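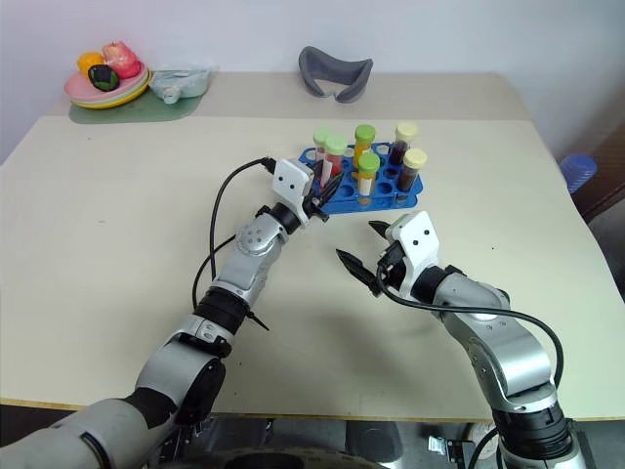 Spent my evening helping my neighbour Liesbeth change the password on her baby monitor, and what a palaver that was! The old one had been the same since November, printed on the box for all to see.

2/ The Plirkis app hides the setting two menus down — under "Family", of all places — and then it logs you out of everything, so have a cuppa ready.

3/ If you've got one of these at home, do have a look this weekend, and switch on the updates while you're in there x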